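Brirley recovery line

The Brirley recovery line is a computer dismantling operation run by Cundmont at its Nascombe works. It takes in desktop machines retired by offices and schools and strips them for reusable parts. Robot arms were introduced in April, in a section of the works that had been staffed entirely by hand.

Work and staffing

Before the change, each bench worker opened a case, unplugged the parts and sorted them. The arms now handle drives, memory and processors, while staff deal with stuck screws, damaged cases and final checks. The works handles around 370 machines a month. Two bench posts became technician posts, with training given on site. Shifts were not shortened, but workers no longer rotate between benches.

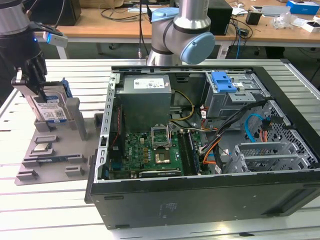
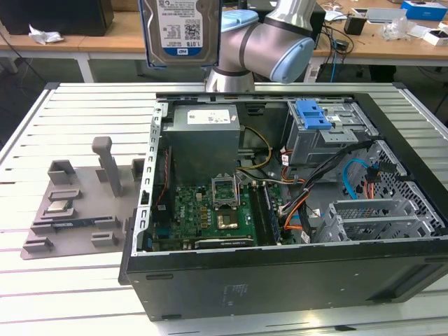 Hard disk drives held over or beside opened desktop computers.

Reception

Shabani Lyimo told the Grewal newsletter that the lifting and bending had gone, but that the day was now mostly spent watching and waiting for a fault, and that the pay grade for the new posts had yet to be settled.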